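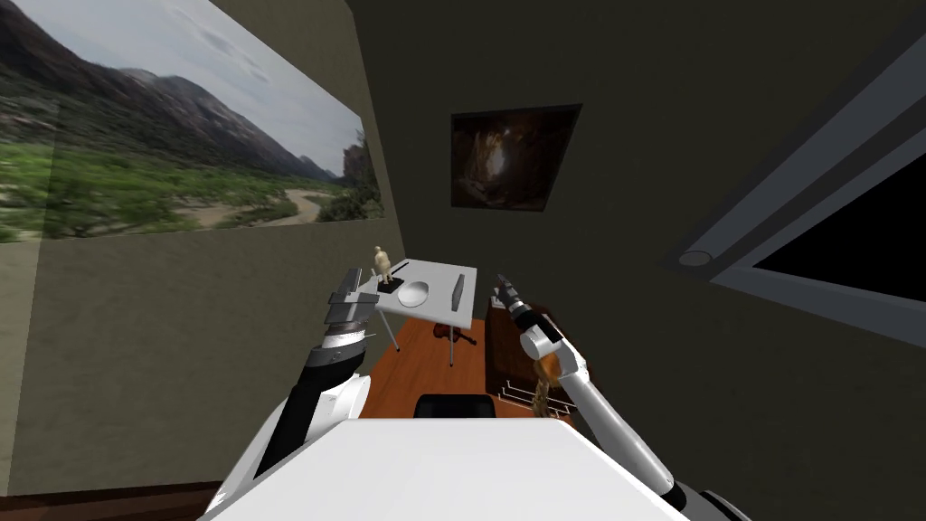
在墙上挂画：量尺寸、选挂件、打孔和补墙

这篇讲的是在家里普通墙面上挂一幅到三幅画的做法，适用于石膏板墙、砖墙和混凝土墙。超过十公斤的画、镜子和带灯的装饰柜不在本文范围内，那些东西需要另外选膨胀螺栓，最好请人上门看过墙再动手。

需要准备的东西

卷尺一把，三米以上的。水平尺一把，长一点的比短的好用，手机里的水平仪可以临时代替，但手机壳的边不一定是平的，用之前先摘掉。铅笔，软一些的，2B就行。美纹纸胶带一卷。旧报纸或者牛皮纸若干张，用来剪纸样。锤子，或者电钻加对应墙体的钻头。挂件按后面的表选。补墙膏一小管，刮刀一把，细砂纸一张。

还需要一个梯子或者站得稳的凳子。不要站在带轮子的椅子上，也不要站在细腿的小桌子上。

第一步：确认墙是什么墙

用指关节敲墙。声音空、有回响的多半是石膏板，声音闷、手指疼的是砖或混凝土。同一面墙不同位置声音会变，石膏板墙后面有龙骨的地方听起来更实。龙骨的位置可以用探测器找，也可以用一块小磁铁贴着墙慢慢移动，碰到固定石膏板的螺钉时磁铁会被吸住。把吸住的点用胶带标出来，上下能连成一条竖线的，就是龙骨。

开关和插座的正上方、正下方以及左右两侧不要打孔，电线通常沿着这些方向走。厨房和卫生间背面的墙还可能有水管。家里如果留着装修时的水电图，先翻出来看。Lino Greco干了很多年安装，他的做法是打孔前一律先用探测器扫一遍，哪怕只打一个孔。

第二步：称重，看背面

把画放到体重秤上不准，秤的起始量程往往比画还重。正确的办法是人抱着画称一次，放下画再称一次，两个数相减。

然后把画翻过来看背面。常见的有三种：一根横拉的钢丝或绳子，两个分开的D形环，中间一个锯齿挂片。无框画有时什么都没有，木条直接露在外面，这时可以把木条的上沿搭在两颗钉子上。钢丝如果有断股或者生锈，换一根新的再挂。D形环的螺丝用手拧一下，松了就先拧紧。

第三步：选挂件

三公斤以下，石膏板墙：斜钉挂钩，一个就够。
三到六公斤，石膏板墙：自攻式石膏板胀塞配螺钉，两个。
六到十公斤，石膏板墙：螺钉直接打进龙骨。位置对不上龙骨的，用金属翻板胀塞，两个。
六公斤以下，砖墙：塑料胀塞配螺钉，孔打在砖上，避开砖缝。
六公斤以下，混凝土墙：同上，需要冲击钻。很轻的画可以用多针的硬墙挂钩，直接敲进去。
不能打孔的墙：撕拉式无痕贴，承重按包装上写的一半来算。

无痕贴对墙面有要求。乳胶漆要干透，刚刷完的墙至少等一个月。墙面有颗粒、有纹理的，胶条和墙的接触面积不够，过几天就可能掉。贴墙纸的墙也不建议用，撕的时候会把墙纸一起带下来。Burnetti的店里卖一种专门给粗糙墙面用的厚胶条，我试过，轻的海报可以，带玻璃的画不行。

第四步：定中心高度

画的中心离地面一百四十五厘米，这是站着看的高度，走廊和玄关用这个数。客厅和餐厅里人大部分时间坐着，可以再低一些，降五到十厘米。沙发上方的画，下沿离沙发靠背顶端二十厘米左右，再高就和沙发脱开了。

先别管钉子在哪里，只把中心高度用铅笔在墙上轻轻点一个点。

第五步：定左右位置

单独一幅画，放在墙面正中或者家具正中，二选一。两者不一致的时候按家具来。我家客厅那面墙宽318厘米，沙发靠左放，画跟着沙发走，右边空出来的一段放了落地灯，看着没有问题。如果当时按墙的中线挂，画会有一小半跑到沙发外面。

画和家具的宽度比例大致在一半到四分之三之间。画太窄的时候可以并排挂两幅，间距不要太大。我用的间距是14厘米，画幅小的可以再缩一点。两幅画的中心对齐，不必上沿对齐。
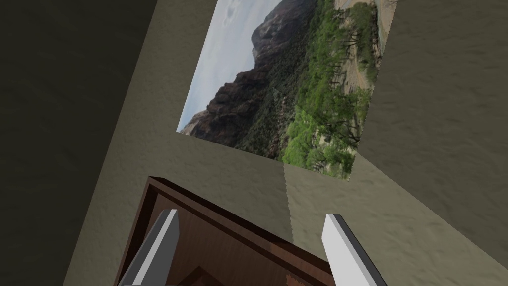

画的内容和颜色也要放进来一起考虑，最好在剪纸样之前就想好。墙是中性色的时候选择最多，白、灰、米色都能配深浅不同的画。墙色深，画就需要留白或者浅色的边，不然远看会糊成一块。风景画在灰米色的墙上比较稳妥，比如一大片红褐色的岩山，旁边有绿树和浅褐色的土路，暖色和墙接得上，灰白的云天又和山拉得开，不用再加很厚的外框。墙面本身带纹理的话，纹理在侧光下会很明显，画面细碎的小画容易被它干扰，选块面大一点的更合适。人像和字画不受这个影响，但要避开直射的阳光。

Lina Azar给客户做软装的时候会先把画靠墙放在地上，放两三天，早晚各看一次，确定了再打孔。时间不急的话可以照着做。

第六步：剪纸样

把画平放在报纸上，沿外沿描一圈，剪下来。大画用几张纸拼，用胶带粘牢。在纸样上画出横竖两条中线，然后从画背面量出挂点的位置，照着标到纸样上。

背面是钢丝的，用手指从中间往上顶，顶到钢丝绷紧，量手指到画上沿的距离，这个距离叫下垂量。要挂两个钩的，就用两根手指，隔开一段距离一起往上顶。背面是D形环的，分别量两个环的内侧顶点到上沿的距离，再量两个环之间的距离。手工装的环左右常常差几毫米，所以两边都要量。

注意描的时候画是正面朝上还是朝下。从背面量的数据标到纸样上，左右是反的，两个环不对称时会出错。简单的办法是在纸样上写“正面”和“上”。

第七步：算钉子的高度

公式是：钉子高度等于中心高度加上画高的一半，再减去下垂量。

举个例子。画高六十二厘米，一半是31厘米，下垂量是13厘米，中心高度取一百四十五厘米。钉子的高度就是一百四十五加三十一减十三，等于一百六十三厘米。

如果用的是挂钩，还要看钩底和钉孔之间差多少。画实际挂在钩底上，钉孔在它上面，这一段通常是一到两厘米，加到钉子高度里去。很多人挂完发现画低了一点，就是漏了这一步。

第八步：纸样上墙

用美纹纸胶带把纸样贴到墙上，中心对准铅笔点，水平尺靠在横中线上调平。天花板和踢脚线不一定是水平的，老房子尤其如此。如果画离天花板很近，天花板又明显是斜的，就在两者之间取一个折中的角度，眼睛看着舒服为准。

退到房间另一头看，再坐下来看，从门口走进来看。需要动就整张揭下来重贴。家里有别的人，叫过来一起看一下。

满意之后，用铅笔尖隔着纸样在挂点处扎一下，墙上留一个小点。两个挂点的，扎完用水平尺再核对一次。

第九步：打孔，装挂件

在挂点上贴一小块美纹纸，可以防止漆面崩边，钻头也不容易滑。下方墙面折一个纸兜，用胶带粘住，接灰用。

石膏板墙装斜钉挂钩：挂钩贴紧墙面，钩底对准标记，钉子顺着挂钩上的斜孔敲进去，敲到挂钩不晃就停，再敲石膏会碎。

石膏板墙装自攻胀塞：先用十字螺丝刀戳一个小坑，再把胀塞慢慢拧到与墙面齐平，手动拧，不用电钻。然后拧螺钉，留出几毫米挂画。

砖墙和混凝土墙：钻头直径与胀塞相同，深度比胀塞多五毫米，可以在钻头上缠一圈胶带做深度记号。起孔时转速放慢，钻头与墙面垂直，不开冲击，有了浅坑之后再打开冲击。打完用吸尘器把孔里的灰吸干净，胀塞塞进去应当有阻力，一推就进的说明孔大了，换大一号的胀塞。戴护目镜。

打到一半钻不动，先停下来。可能碰到了钢筋，也可能碰到了别的东西。换个位置，把原来的孔补上。

第十步：挂上去，调平

双手拿画的两侧，先让钢丝落在钩上，再慢慢放手。放手前轻轻往下压一下，感觉挂件有没有动。大画要两个人，一个人拿画，一个人从侧面看钢丝和钩子。

水平尺放在画的上沿调平。在画的下方两角背面各贴一个软胶垫，一来画不容易歪，二来不磨墙。用单个钩子挂的画时间长了会自己转一点角度，改成两个钩子就能解决。门口和楼梯边的画经常被蹭到，也用两个钩子。

怎么补错的孔

小的钉孔，用刮刀挑一点补墙膏压进去，刮平，等干。干了会略微凹下去，再补一遍，然后用细砂纸轻轻磨平，补漆。

胀塞留下的大孔，能拔的先拔出来，拔不出来的往里敲进去几毫米，让它低于墙面，再分两三次填。一次填满会开裂。

补漆用原来剩下的漆，涂之前搅匀，用小海绵点涂，边缘往外虚开。没有剩漆的，抠一小片墙皮拿到油漆店配色。Marchetti的柜台可以配小罐的，等半个小时就能取。有纹理的墙补起来麻烦一些，补墙膏半干的时候用湿海绵拍几下，拍出和周围接近的起伏，等干透再上漆。

常见问题

两幅画挂好以后发现一高一低，怎么办？先量两幅画中心的高度，不要量上沿。差一厘米以内的，可以调钢丝的松紧，把高的那幅放松一点。差得多就重新打孔，新孔离旧孔至少三厘米，太近的话墙面会碎成一个大洞。

画总是往前倾，上面离墙远下面贴着墙？钢丝的位置太低，或者太松。把两边的环往上移，移到画高三分之一以上的位置，钢丝收紧。

带玻璃的画能挂在床头吗？可以，但玻璃换成亚克力，挂两个钩，每半年检查一次螺钉。换的时候注意亚克力的保护膜两面都有。

空调出风口下面能挂吗？纸本的不要挂，纸会起波浪。布面的可以，离远一点。

无痕贴撕不下来怎么办？拉条断在里面的时候，用吹风机加热大约半分钟，再拿一根牙线从画框和墙之间来回拉，慢慢锯开。残胶用手指搓掉，不要用刀片刮。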